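Cell inspection checklist, console lever task
Site: Fakhoury building, simulated cell and matching floor cell
Inspected by: Widad Chamoun
Reviewed by: Sawsan Salameh
Reason for inspection: wrist overload fault during lever push, November
Job: Ekel 604

Items marked OK need no action. Items marked OPEN have an owner and stay on the list until Sawsan signs them.

1. Stop circuit, floor cell
OK. Both stops pressed in turn, arm power dropped each time. Reset needs the key, as it should.

2. Fault log saved before restart
OPEN. The first restart was done before the log was copied, and we lost the joint readings from just before the trip. The second trip was saved in full. Copy the log first. Owner: Widad.

3. Speed limit in program
OK. Set to 70 millimeters per second for any move below the approach height. The setting had been left at 289 on the day of the fault. Locked now.

4. Simulated cell loads the same program version as the floor cell
OK after correction. The sim was one version behind. Both now run the Plimident build, and the checks below were made on that. 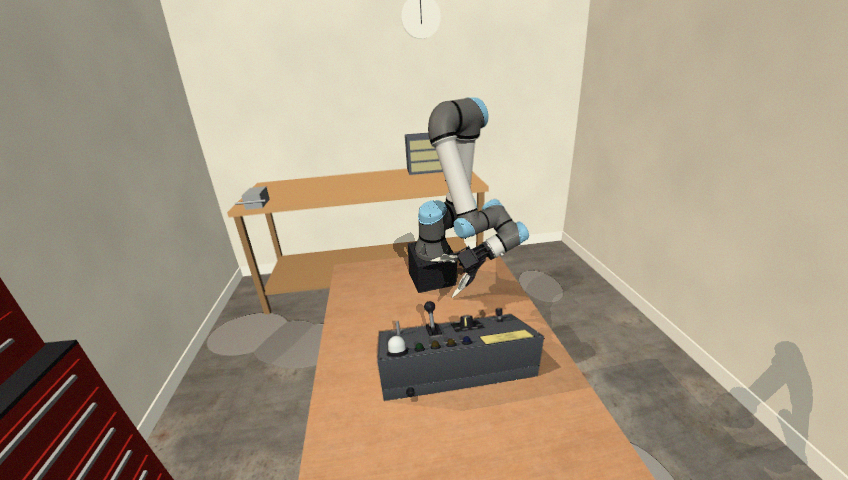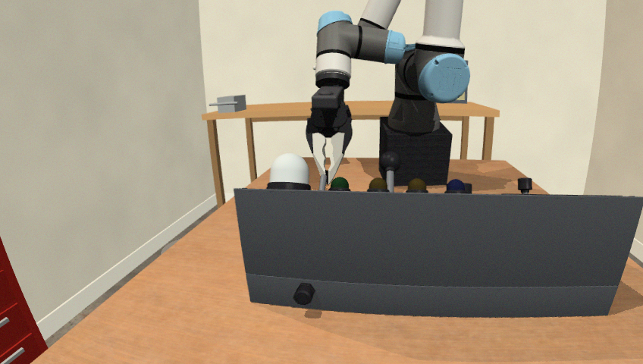
5. Lever approach
OPEN. The trip came when the program went down on the gray lever with the target height set too low. The arm kept pushing after the lever was at its stop, and the wrist joint shut down on overload. In the second view the gripper points straight down with its fingertips directly above the lever shaft, and that is the position we want checked before every downward move. Add a hold at that point and have the operator confirm. Owner: Sawsan.

6. Clearance to neighboring controls
OPEN. The green button is right next to the lever on the console. If the gripper opens at low height, the linkages spread and could press it. Program should lift clear before opening. Not tested yet.

7. Gripper fingers, floor cell
OK. No cracks or bends. One fingertip screw was loose and has been tightened. Marked with paint so we can see if it moves.

8. Pedestal bolts, floor cell
OK. All at the torque on the card.

9. Console fastening, floor cell
OPEN. The console shifted on the table during the second trip. The Brerora clamps are rated for it but one was not fully closed. Check clamps at start of shift and write it in the book. Owner: Widad.

10. Force limit
OK for now. The controller accepted a lower limit and 1000 cycles ran in the sim without a trip. The sim does not model clamp slip, so this result covers the arm only.

Comments from review (Sawsan): Item 5 has to close before the floor cell runs unattended. Until then someone stands at the stop for each run. I want item 6 tried in the sim first, at the new speed, with the lever at both ends of its travel. Send me the log from each run, including the ones that pass.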